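About Bemetti

We started out on Pollock Street with one long wooden table, a kettle and a shelf of other people's old laptops, and in many ways we haven't moved far from that. Bemetti takes in used laptops from offices and families, looks them over, and passes them on to folks who could use a good one – students, mostly, and a fair number of grandparents. Last year 1154 of them went out our door, and we're still a little amazed by that. 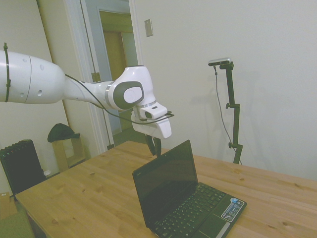

One mother from Larkel wrote to us in November that her son did his homework on ours all winter, and would we please never stop doing this. Well, we don't plan to!

Every laptop gets a good wipe, a fresh start and a 12-month promise from us, and you have 30 days to bring it back if the two of you just don't get along. Stop in on a Thursday – we're open late and there is usually cake.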